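How a Singer's Voice Works

A voice starts with air. The lungs push air up through the windpipe and past two small folds of tissue in the throat, called the vocal folds. The folds open and close very fast. Each opening lets out a tiny puff of air, and the puffs make sound.

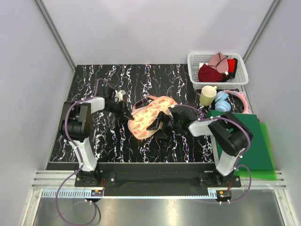 The speed of the folds sets the pitch. At 400 openings per second, the note is fairly high. At 69 per second, it is very low. Tight, stretched folds move faster than slack ones.

The mouth, tongue and lips then shape the sound into vowels and words. Two singers on the same note can still sound different.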